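Project report: Review of the Fluditz training cabinet for robot inspection tasks

Group work by Nelli Eskola and Anca Munteanu
Trindholm, 30 Nov 2020

1. Background

Our study line at Trindholm has a course on service robots for industry. In the course every group must review one product that a school or small company could buy, and say if it is worth the money. We chose the Fluditz training cabinet, which is sold by the firm Bartoš. It is an electrical control cabinet made for practising inspection work, so that a robot can learn to read a meter, find a lamp or turn a switch without going into a real switch room.

We had the cabinet on loan from April. The rent was 500 euros for the whole period, and this included the transport from Dukcombe and back again.

2. What we wanted to find out

The seller promises that the cabinet is "ready for any mobile robot with an arm". We thought this was a big promise and we divided it in smaller questions. Can the camera read the meter in normal room light? Are the lamps easy to tell from each other? Is the switch handle of a shape that a simple gripper can hold? And is the manual good enough for students who did not study electricity before?

3. The cabinet in use

The cabinet stands on a table, and this is a good height for the arm. All our work with the front panel was done with the same program, which first looks for the warning triangle and then calculates where the other parts should be. The triangle is big and red, so it is a very good starting point. We had first tried to start from the lamps, but the program mixed the lamps of the front panel with the lamps of the door when the door was partly open.

The meter was easier than we feared. It has a greenish screen with dark surroundings, and the large readings are placed one under another. The smaller line at the bottom gave us more wrong answers, and in the end we left it out from the test.

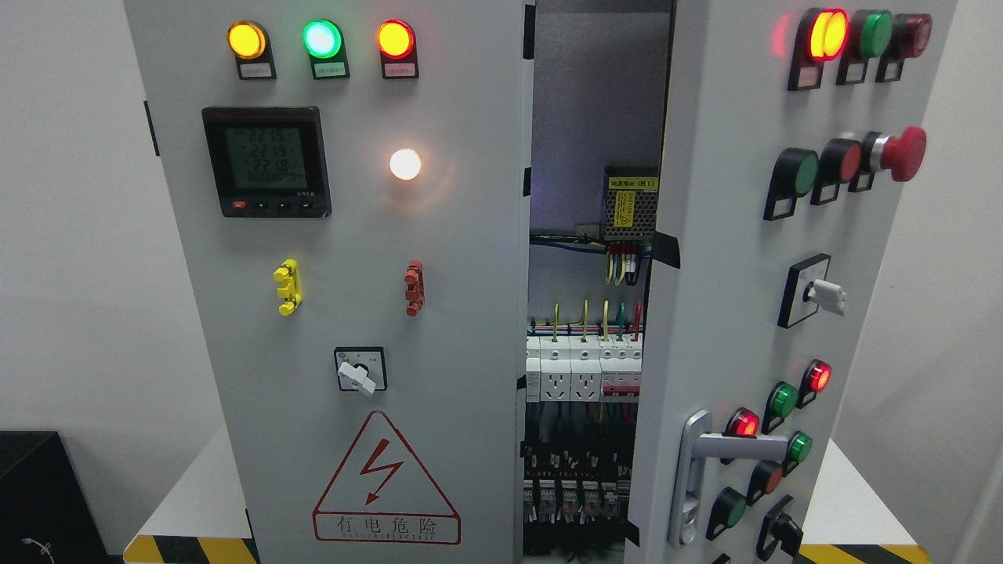

4. Results

4.1 Reading

We made 812 readings of the meter with the camera in different places. From straight in front the results were good enough for us. From the side they became worse, mostly when the ceiling light was reflected in the screen. We recommend that the buyer thinks carefully about the place of the cabinet before the first lesson.

The lamps gave us a different problem. A lamp that shines strongly looks almost white in the middle for the camera, and the program then does not know its colour. We solved it with a shorter exposure time. The manual does not mention this at all, and we lost two afternoons before we understood it.

4.2 Turning and pressing

The lever handles of the rotary switches are long enough to hold, and they were the favourite task of our group. Push buttons were harder. The flush ones need a thin finger on the gripper, so we printed one in soft plastic. The emergency stop stands far out from the door and the arm must go around it. We marked this area as forbidden in the program.

4.3 Manual and support

The manual is translated and some sentences we could not understand. The label plates on the cabinet are in Chinese, with very small text, and we would like to have a list of them in English in the package. Bartoš answered our e-mails in a friendly way, usually the next day, but the list was not sent before our loan was over.

5. Our opinion

We think the Fluditz cabinet is a useful product for a school that already has a robot with an arm and a teacher who knows it. The parts feel solid and there is enough to do for a full course. For a school which is only starting we would wait until the manual is better.

6. Work left for the next group

The inside of the cabinet was not part of our tests. The breakers would be a natural next step, but our teacher wants a separate safety plan for this. The door handle should also be tested, as we always opened the door by hand. Our program and the drawing of the printed finger are saved in the course folder under the name of the cabinet.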